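7/14/25
By the Petek team, Nirnwood

Petek Opens Its Snack Sorting Table in Nirnwood

I've been wanting to write this one since March! Petek, our little kitchen clean-out shop on the Giria side of Nirnwood, is opening its sorting table to everybody this week. Bring us the mystery drawer, the shelf over the fridge, the bag of stuff you meant to deal with after the last road trip – we'll go through it with you, piece by piece.

It works like this. You tip your bag out on the table and we pull it apart into 2 piles, one to keep and one to toss. Wrappers get flattened, cups get stacked, and anything sealed and still in date goes in a Cikis box (that's our own pantry box, the one with the fold-down front). Most bags take around 3 songs on the shop radio, and yes, you get to pick the songs.

I'll admit I'm a noodle cup person, so that's the part of the pile I always go for first. They're light and they roll, and people love to stuff other trash down inside them. Please keep doing that, by the way – it saves a ton of room in the bin! 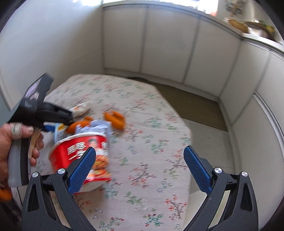
A red instant-noodle cup in the pile, with crumpled light blue and white packaging at the top.

We tried the idea out in the spring with our regulars, and between them they sorted 3387 items, which I still can't quite believe. A lot of it was snack packaging. One family found enough unopened noodles to skip a grocery run, and they've been back twice with more bags.

Sorting is free, and the Cikis boxes are for sale at the counter if you want to take one home. Drop in whenever the shop is open, no sign-up needed. Larger loads are fine too, just call the Nirnwood shop first so we can clear the table for you.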